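Paid link

A paid link is a hyperlink placed on a website in return for money, goods or services, usually with the aim of improving the position of the linked page in search results. The term is used mainly in search engine optimisation (SEO). Links bought openly as advertising are also paid links in the literal sense, but most writers keep the term for those meant to pass ranking value.

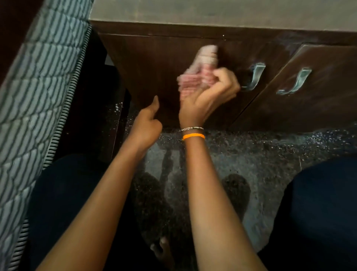 Background

Search engines have long treated a link from one site to another as a kind of recommendation. A page with many links from well-regarded sites tends to rank higher than a similar page with few. This gave links a market value, and by the early 2000s site owners were selling them directly, by the month or for a single fee.

Early sales were mostly of footer and sidebar links, which appeared on every page of a site. A buyer could gain thousands of links from one agreement. Search engines learned to discount these fairly quickly, and trade moved towards links inside the text of articles, where they are harder to tell apart from links given freely.

Common forms

Direct purchase is the simplest form. The buyer contacts a site owner and agrees a price, the wording of the link and how long it will stay up.

Sponsored articles are written by or for the buyer and published on someone else's site. They are acceptable to search engines if the links are marked as sponsored.

Link insertion, also called a niche edit, adds a link to an article that has already been published. Older pages are preferred as they often have links of their own.

Brokered links are arranged through an intermediary that holds a list of sites and prices. Domex, a small broker, listed 1572 sites when it closed to new buyers. Its successor, Kelanora, sells only marked placements.

Payment in kind covers free products, discounts and event tickets given on condition that a link is published.

Marking

Search engines ask that paid links carry an attribute in the page code. The value "nofollow" was introduced in 2005, and "sponsored" was added in 2019 for advertising and similar arrangements. Either may be used. A marked link can still bring visitors, and advertisers buy them for that purpose.

Marking the code does not replace any duty to tell readers. In many countries a paid article must also be labelled as advertising where readers can see it.

Detection and penalties

Search engines look for patterns such as identical anchor text across unrelated sites, sudden growth in links, and pages that link out to gambling, loans and other unrelated trades. Links judged to be paid may simply be ignored. In more serious cases a reviewer may apply a manual action, which lowers or removes the pages concerned until the links are dealt with. Both the buying and the selling site can be affected.

Recovery normally involves asking for the links to be removed or marked, then disavowing those that remain. Natália Kollár's account of the Clerndale furniture site describes 115 removal requests sent over 2 months - most went unanswered - before a review request was accepted in September.

Criticism

Fabrice Gilbert has argued that the rules fall unevenly, as large firms can earn links through publicity campaigns that cost far more than a bought link. Socorro Mamani takes the opposite view and holds that a campaign leaves the editor free to refuse the link, while a sale does not.

See also

Anchor text
Link farm
Private blog network
Reciprocal link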